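Trumine Desk Lamp
by Notusis, Vondum

Home > Lighting > Desk and Task > Trumine

In stock, usually leaves our workshop within two business days
Finishes: Chalk, Moss, Dark Blue
Base: weighted (standard) or Frei clamp (sold separately)

We started making the Trumine when our own desk lamps kept letting us down. One of them drooped. One of them buzzed so badly that you could hear it through the wall, and another had a touch panel that switched itself on whenever the cat walked past. All of them had been bought in good faith and none of them was cheap. So we sat down with a pile of parts and a lot of coffee and asked ourselves what a lamp really has to do for a person who works, reads, sews, pays bills or does homework at a desk, and the list that came out of it was pleasantly short. It should put light where you want it, it should stay where you leave it, and you should be able to fix it when something wears out.

The arm is steel tubing, with a reach of 27 inches when it is stretched all the way out. That is enough to stand the base at the back corner of an ordinary desk and still bring the head over the middle of your work. There are two joints, each with a big knurled knob that you can turn without taking your gloves off (we tried this in January, with the heating down). If the arm ever starts to sag, give the lower knob a quarter turn and it will hold again. We don't use springs. Springs are lovely when they are new, but they stretch and they sing, and replacing one is a miserable job for anyone who values their fingertips.

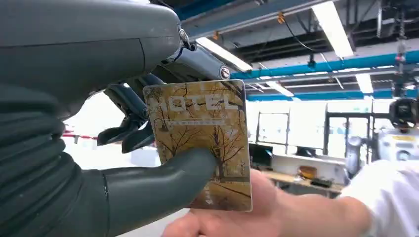
The head is a shallow oval dish, wide enough to spread light over an open newspaper, with a frosted cover so you don't see the individual points of the LEDs. It tilts and it turns. You can aim it straight down for close work, swing it toward the wall for a soft glow in the evening, or point it at a bookshelf while you hunt for something you were sure you put away last week. At full power it gives 1000 lumens, and that is a good deal more than most people need for reading, but very welcome if you draw, solder, mend clothes or build models.

Dimming is done with a dial on the head. We went back and forth on this one for a long time! A smooth dial looks elegant, but several of us missed being able to say "put it on four" to somebody across the room, so the finished lamp has 11 steps with a soft click at each one. The lowest is dim enough to leave on for a child who is falling asleep. The dial remembers its place when you unplug the lamp, for the simple reason that it's a real dial with a real position, and it works the same way after a power cut as it did before.

The color of the light is a warm white, close to an old-fashioned bulb but a touch cleaner. We were asked more than once to add a cool daylight setting, and we did build a few lamps that way. They were fine. They also needed a second switch, a second circuit and a longer manual, and after a few weeks everybody had left them on warm anyway, so warm is what you get.

Setting it up on your desk

Stand the lamp on the side opposite your writing hand, so that your own hand doesn't throw a shadow over the page. Left-handed readers, please put it on the right and ignore every diagram you have ever seen. Bring the head down until its lower rim is a little below your eye level when you're sitting the way you really sit, which may not be the way you were told to sit. You should be able to see the desk well lit and not see the light itself. If you use a screen, turn the head a few degrees away from it.

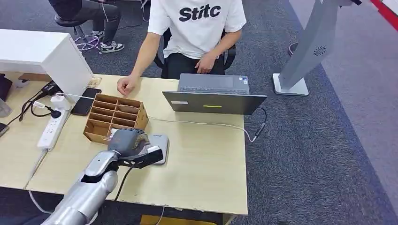
How bright you go depends a lot on what the lamp is shining on. A dark desk drinks up light, and on black or walnut you may find yourself two or three clicks higher than you expected. A light wood-grain top like the one in the photo gives much of it back, so begin low and come up slowly. Glossy things are the real troublemakers, and it's worth laying out your papers and gadgets before you decide on the angle. Look, too, at what stands tall on the desk. A cardboard organizer will cast a long shadow if the lamp is low behind it, so either raise the lower arm or move the base around until the place where you rest your hands is clear. Five minutes of fiddling on the first day is usually all it takes, and after that you can forget about it.

The weighted base is heavy on purpose. It has a cork ring underneath that won't scratch, and we'd ask you to lift it when you move it, as the cork does wear down if it gets dragged across a rough surface every day. Replacement rings are a small envelope and a stamp away.

The Frei clamp

If you're short of room, the Frei clamp takes the place of the base. It grips the edge of a desk, shelf or workbench, and the arm simply drops into it, the same as it does into the base. There are felt pads on both jaws. Tighten the screw by hand only. We have seen what a pair of pliers can do to a nice old table, and it made us sad for the whole afternoon. The clamp isn't suitable for glass tops, and it won't sit well on an edge with a deep curve.

You can buy the Frei along with your lamp or add it years later. It fits every Trumine we have made, including the early ones with the brass knobs.

Care and repair

Wipe the arm and head with a soft damp cloth, after unplugging the lamp and letting it cool. A drop of dish soap is fine. Please don't use anything gritty on the frosted cover. Dust gathers on top of the dish faster than you would believe, and a quick pass with a dry cloth now and then keeps it looking fresh.

The light panel, the dial, the power supply and the cord can each be changed at home with one ordinary screwdriver. We keep every part on the shelf here in Vondum, in all three colors where color matters. Before a lamp goes in its box, we leave it burning on the bench overnight and check it again in the morning. One lamp from our very first batch was kept on a windowsill at full power for 2000 hours without a rest, and it's now back on the packing table, where it lights the labels.

What's in the box

Lamp head with upper and lower arm, joined
Weighted base with cork ring
Power supply and fabric-covered cord
Spare knob
Printed instructions, large type

Questions we get a lot

Can I use it on a nightstand? Yes, though it may look a bit tall. Fold the lower arm right down and it becomes quite a modest thing.

Does it hum? No. If yours does, write to us and we'll send a new power supply.

Will the Chalk finish turn yellow? Ours haven't. Keep it away from the stove and it should stay as it is.

Can I order just the head? You can, and people do, mostly for mounting on old arms they already love. Tell us the width of the fitting when you order and we'll let you know whether it will go.

Do you ship lamps already put together? The head and arms come joined. You only have to set them in the base and plug in the cord.

Page updated April 3, 2019. The Moss finish is back, and orders placed while it was out of stock are being packed first.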